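Freezing tangerines and oranges whole?
Started by Onni Nurmi, January, 20:12
Print this page | E-mail this thread

onni_nurmi wrote:
Hello all. My aunt has sent us a box of citrus again, 12 kilos this time, and we are three people in the flat. Last winter I made marmalade and we still have jars from it. This year I would like to freeze a part of the fruit. My neighbour says I can put them in whole, with the peel. Has somebody tried this?

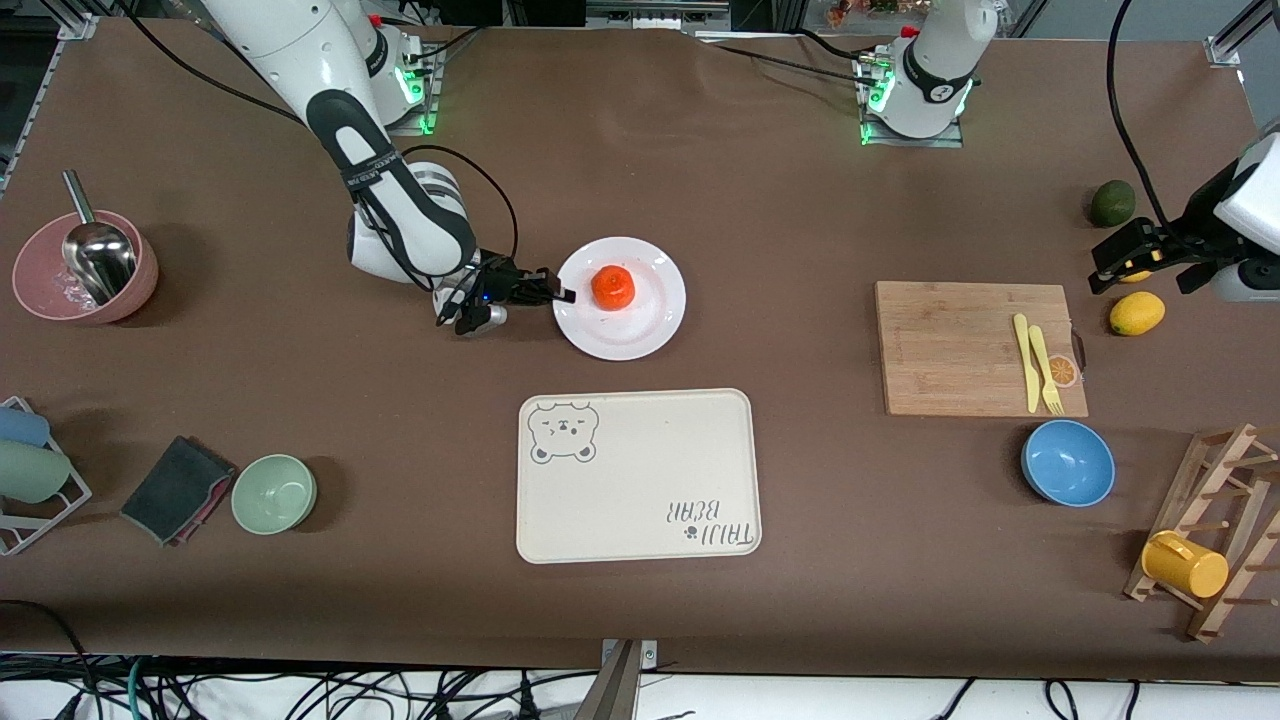

I have a small Osto freezer with two drawers, so space is a problem too. I do not want to fill it with something that we will throw away in spring.

Fonduver wrote:
Whole works if you only want juice and zest. I grate the peel while it is still frozen, it is much easier. For eating, no — the segments go soft and sad.

rowlands23 wrote:
I don't agree with Fonduver. Peel them, separate the segments, freeze on a tray for 3 hours, then bag them. My children eat them half frozen, like sweets.

Fonduver wrote:
Half frozen, yes. Thawed, they are wet cotton. We are perhaps both right.

onni_nurmi wrote:
Thank you both. I think I will do the segments for us and keep a few whole for baking.
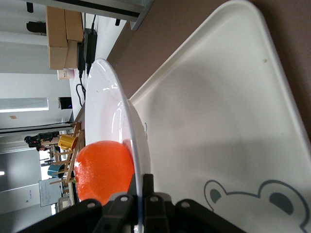

One more question, about the wax. Shop fruit has it and I wash it with warm water and a brush. Fruit from my aunt comes from her own trees, so I suppose a quick rinse is enough?

zasteva wrote:
A rinse is enough, but dry them well or they will stick together in the bag. And please give some away! 12 kilos is too much for any freezer.

Last updated: January, 23:20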